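A **double-bowl sink** is a kitchen sink with two basins formed in, or joined to, a single rim. The basins share one tap and normally one waste pipe. The type is common in houses built before the dishwasher came into wide use, and is still fitted where washing and rinsing are done by hand.

## Layout

The basins may be equal or unequal. In the unequal form, sometimes sold as a "bowl and a half", the larger basin is used for washing and the smaller for rinsing or draining. The wall between them is called the divider. A full-height divider ends level with the rim; a low divider ends below it, so that water from one basin spills into the other before it reaches the worktop.

The tap is usually placed so that its spout can swing over both basins. High curved spouts leave room for tall pans but increase splashing in shallow bowls.

## Materials

Stainless steel is the usual material. Sheet 1,000 mm long is pressed in one piece for the cheaper models, while dearer ones have bowls folded and welded from separate sheets, with tighter corners. A brushed finish hides fine scratches better than a polished one. Other materials include enamelled cast iron, fireclay and resin composites. 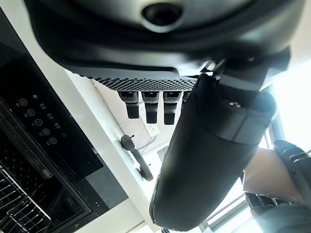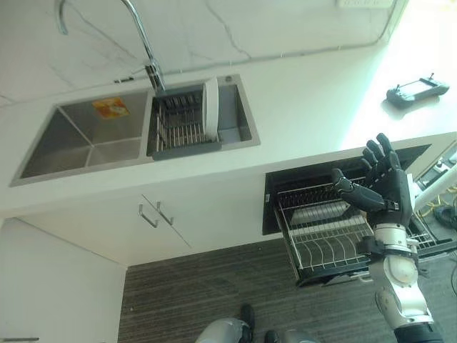

*Second picture: a steel sink with basins of unequal size, the smaller holding a drain rack.*

## Waste and overflow

Each basin has its own outlet. The two are joined beneath the sink by a cross pipe leading to one trap. If the cross pipe is laid without a fall, waste water from one basin can rise in the other. Sung (see *Further reading*) recommends a fall of 10 mm along the cross pipe and a trap seal of 70 mm.

## Fitting

An inset sink drops into a hole cut in the worktop and is held by clips, with a bead of sealant under the rim. A flush-fitted sink sits in a shallow rebate, commonly 2 mm deep. Undermounted sinks are fixed from below and need a worktop whose cut edge resists water.

## Further reading

- Sung, Byung-chul. *Domestic Sinks and Wastes*. Hurngate: Dillinen.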